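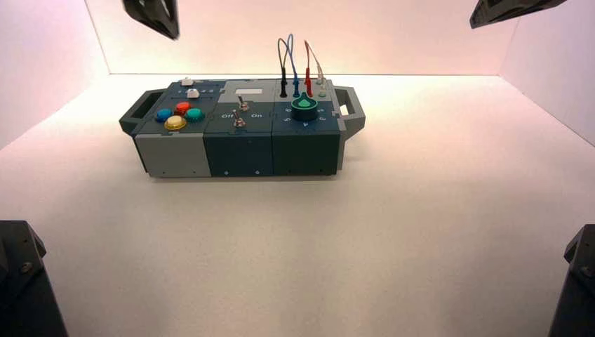

Isness panel box, notebook entry, July 2, 2026

Job 747. Box in the white booth for the whole session. Carrying on from the April notes, where the box had been put together but the printing on the tops had not been checked and the leads were a mixed lot out of the drawer.

State at the start: three modules joined side by side, a handle at each end. Arcade buttons on the left module, toggles in the middle, knob on the right with the leads plugged in along the back. I wrote down the order of the modules before touching anything, as last time we lost half an hour working out which way round they had been.

Overall length without the handles is 455 mm, measured along the front edge with the steel rule. The April sheet has the same number, so the joints have not opened up. I ran a fingernail along both joints. The one between the buttons and the toggles is flush. The one between the toggles and the knob has a small step that you can feel and can't really see. Colletti cut the tops for all the modules from the same drawing, so I think the step is in our lower shells and have left it alone. If it gets worse, slacken the screws along the bottom of the middle front face, press the box down on a flat surface and tighten them again with the weight still on.

Joining

The interlocking edges want to go together straight down. If you slide them in from the side they catch at the back corner and you think they are home when they aren't. I took the right module off and put it back twice to be sure of this. Straight down, thumb at the back, thumb at the front, press the back first. It needs more force than feels polite. There is a click at the back and none at the front, which is how it was in April as well, so don't wait for a second one.

The handles go on the same way and can be swapped end for end. I lifted the box by both handles and then by the left one alone, low over the bench with a hand underneath. No movement at the joints with both. With one handle the far end droops a little. Two-handed lifting only, then, and I will put that on the card that goes in the case.

Buttons

Blue left, red at the top, green right, yellow at the front. This is the arrangement on the drawing and it stays. There was talk of swapping red and yellow so that red is nearest the person using it, and we tried it on the spare module. It made no difference to anyone using it and it meant the drawing was wrong, so back it went.

Each cap pressed fifty times with a finger. Blue, red and green come up cleanly. Yellow comes up but has a slightly duller click at the end of its travel. Took it out from below, found a curl of plastic left over from the hole being drilled, cleaned the hole with a deburring tool, put it back. Same click as the rest now. Worth looking at the holes on the spare module for the same thing before the buttons go in, as it is a nuisance to get the nut off once the wires are on.

The caps show every fingerprint. Wipe with the dry cloth, not the spirit. Spirit left a bloom on a cap on the old box and it never came out.

The small white squares behind the buttons are easy to forget. The printing next to them is tiny and I would like it bigger on the next sheet. I can read it with my glasses on and with the box close to me, and not otherwise.

Sliders 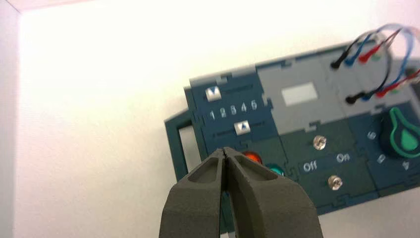

Slider scale, 1 to 5, upper and lower triangles set to different numbers.

The sliders took most of the middle of the session. The upper one has its triangle pointing down at the scale and the lower one has its triangle pointing up at it, so they share the one row of numbers. It is a good use of the space, but when the two are near each other people read the wrong one. What helped was saying "top" and "bottom" out loud every time and never "first" and "second". I have changed the wording on the instruction sheet to match.

Travel first. Pushed each knob from end to end and back, slowly, feeling for any place where it drags. The upper one runs evenly. The lower one was stiff towards the 5 end. I had this down as grit and blew the slot out with the hand bulb, which did nothing. The real trouble was underneath: the body of the slider was sitting at a slight angle and the stem was rubbing on the side of the slot. Slackened the two small fixings, moved the knob to 5, let the body settle, tightened. Then moved it to 1 and checked again. It now moves the same in both directions. If this happens on the spare, set it at the stiff end and tighten there. Setting it in the middle only shares the stiffness out between the ends.

Then the scale. With a slider at the end of its travel the tip of the triangle should be over the middle of the end number. Upper is right at both ends. Lower is right at 1 and short at 5 by the width of a pencil line. Same before and after moving the body, so it is in the printing or the slot. I don't think it matters for reading whole numbers. I am noting it so that the next person does not go looking for it.

The white print is holding up well. I rubbed a corner with a damp cotton bud and nothing came off. Hashmi did the printing this time and it is crisper than the sheet we did ourselves, where the 3 filled in and looked like an 8 from any distance. Keep them for the next set. Ask them whether they can do the larger size for the small markings without a new screen charge.

Switches

Toggles are unchanged. "Off" is printed to the left of the front one and "On" to the right. No complaints about the front one. The rear one has no words of its own and people assume that it works the same way round as the front one. For this box that is a fair guess, but it ought to be printed. Added to the list at the end.

Checked both nuts with the spanner with tape on its jaws. The rear one took a quarter turn, the front one nothing. Do not use the pliers on these. The ring of scratches on the old box is from pliers.

The pale window behind the switches stays blank until we decide what goes in it. Three suggestions so far: a serial number, the name of the project, or a paper slip that can be changed. I am for the paper slip. Cut one from card to try the fit and it dropped in without glue, and came out again when the box was tipped. A thicker card would probably hold. Took the slip out again when I had finished.

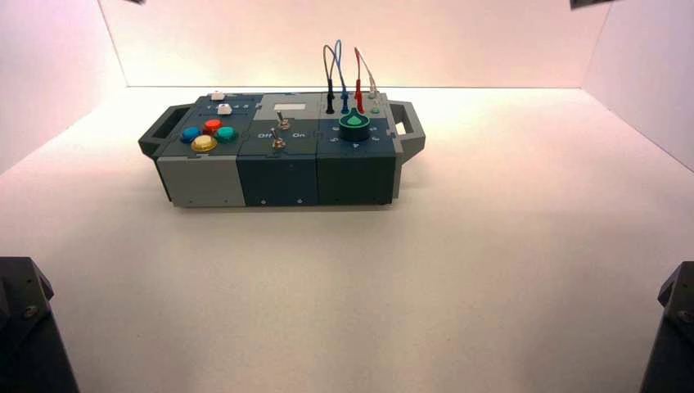

KNOB AND LEADS

The right-hand module has the big black knob with the green pointer, and the leads behind it: black, blue, red and white. I had them all out and in again to clean the jacks, and I have gone back to the rule that the colours go in that order from the left with white at the far right. On the drawing they are only lettered. Someone should add the colours.

Knob: turned through its full range both ways. The stops are firm. The pointer lines up with the numerals near the start of the scale and gets slightly ahead of them further round. Loosened the grub screw, set the pointer dead on the middle numeral and tightened, so any error is now shared between the ends and is small enough to ignore. The green insert was a touch loose in the black base. A dab of clear adhesive on the underside, left for an hour with a weight on it. It doesn't turn by itself any more.

Leads: they are all the same length, and that is a mistake on our part. They stand up in high loops at the back and the black and blue ones cross over each other, so that when you want to pull one you end up moving the other. Nothing wrong electrically. I tested each lead end to end with the meter and wiggled the plug while watching the reading. All four steady. But for the next set, shorter leads, and make them up from the softer wire. The stuff we have keeps the shape of the reel and springs back however you dress it.

I tried tying black and blue together with a loop of thread where they cross. Tidy, but then you can't take one out without the other following, and taking one out is the whole use of the thing. Thread removed.

Plugs: the grip is good on red and white. Black was loose enough to pull out with a light tug, so I opened up the spring of the plug with a small screwdriver and it is better. Blue the same but less so. If they slacken again, replace them and don't keep bending.

Packing away

The leads come out before the box goes into the case. In April it was packed with them in and one plug came out bent. Leads in the side pocket, coiled, one bag each. The box goes in with the buttons towards the hinge, where the foam is cut deeper. Check that both sliders are at 1, front switch to Off, knob to its lowest number. Then the cloth over the top.

Wiped down the floor of the booth with the soft cloth and soapy water. Grey marks come from the underside of the box being dragged. Lift it. I have ordered stick-on felt feet, and once they are on the height of the box will be 2 mm more than the drawing says, so the foam will want trimming to suit.

To do

Reprint small markings larger, ask Hashmi for a price
Words for the rear switch
Lead colours on the drawing
Make up shorter leads, soft wire
Thicker card for the window slip, try again
Check button holes on spare module
Felt feet when they arrive, then trim foam
Card for the case: lift with both hands, leads out first

Spare module is on the shelf under the bench with its screws in the jar next to it. The small spanner is back on the board.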